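Bokano Publisher Help Center
Frequently Asked Questions: Reader Subscriptions and Paid Access

The answers on this page apply to all publications hosted on Bokano under a Standard or Institutional plan. Last revised 12th March.

What is paid access?

Paid access allows a publisher to restrict all or part of a digital publication to readers who hold a valid subscription or have purchased a single issue. The cover and the table of contents remain visible to all visitors.

Which plans include paid access?

Paid access is included in the Institutional plan. Publishers on the Standard plan may add it from the Billing page of their account. It is not offered with free accounts.

How many pages may be offered as a preview?

A publisher may open up to 56 pages of any publication as a free preview. The preview must begin with the first page and run without gaps. Changes to the preview length take effect when the publication is next saved.

Can subscriptions be sold to libraries and schools?

Yes. Group subscriptions are sold by seat, with a minimum of five seats per order. The institution names one administrator, who may assign and withdraw seats at any time during the subscription period. A seat that has been withdrawn may be reassigned on the following day.

Publishers who sell to a large number of institutions may prefer to use the Illotura connector, which reads a member list from the institution's own directory and updates the seats each night. Setup instructions are provided in the Connectors section of the account. 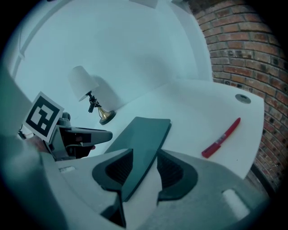
How are readers charged?

Payments are processed by Fontes, our payment partner. Readers may pay by card or, for group orders, by invoice. Card details are not stored by Bokano and cannot be viewed by the publisher.

When are publishers paid?

Balances are transferred once a month, provided that the amount due is at least 70 dollars. Smaller balances are carried forward to the following month. A statement accompanies each transfer and lists sales by publication, refunds issued and taxes withheld.

May a reader cancel a subscription?

A reader may cancel at any time from the My Subscriptions page. Access continues until the end of the period already paid for. Refunds for a period in progress are at the discretion of the publisher and must be issued from the Orders page.

Are back issues included?

This is decided by the publisher. Under Access Rules, select either "Current issues only" or "Current issues and archive." As a guide to the larger setting, the Skodasberg periodicals collection gives its subscribers access to an archive of nearly 310 issues under one subscription.

Can a publication be moved from free to paid?

Yes. Readers who saved the publication while it was free will be asked to subscribe the next time they open it. Existing links and embedded viewers continue to work and will display the preview pages only.

Whom should I contact about an order?

Readers should first write to the publisher, whose address appears on the order receipt. Publishers may open a request through the Support tab of their account, quoting the order number.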